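Why one password isn't enough

My favourite game when I was a kid was called Palomino. You raised a horse, you brushed it, you won ribbons, and you could visit your friends' stables after school. I loved that horse! Then one afternoon I logged in and my whole stable was empty. Somebody had got hold of my password and given everything away.

How did they get it? I'd used the same one on a drawing site called Pruvitz (silly me), and a thief had copied a list of 1,376 passwords from there. Mine was on it. Then the thief just tried every one of them on other sites, to see which doors would open.

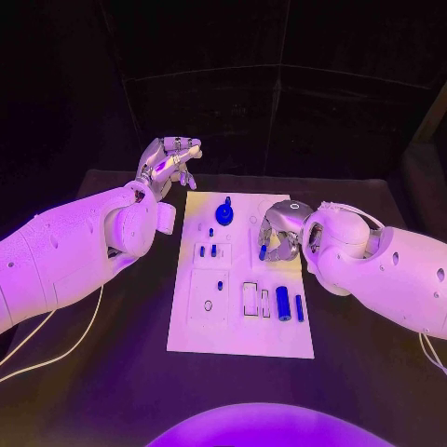

A password is really just a secret you type, and the computer at the other end has no eyes. It can't tell whose hand is on the keyboard. It could be you, or your cousin, or a robot, and if the letters match, in they go. So lots of sites now ask for two secrets. First comes your password, and then a short code that gets sent to a grown-up's phone. The code on my email runs out after 90 seconds, so I have to type fast!

Try making a different password for every site, too. I like sticking odd words together, like pickle, canoe and thunder (don't use mine, make up your own). And if a message ever asks for your code, even if it says it's from your best friend, don't send it. Go and show a grown-up first.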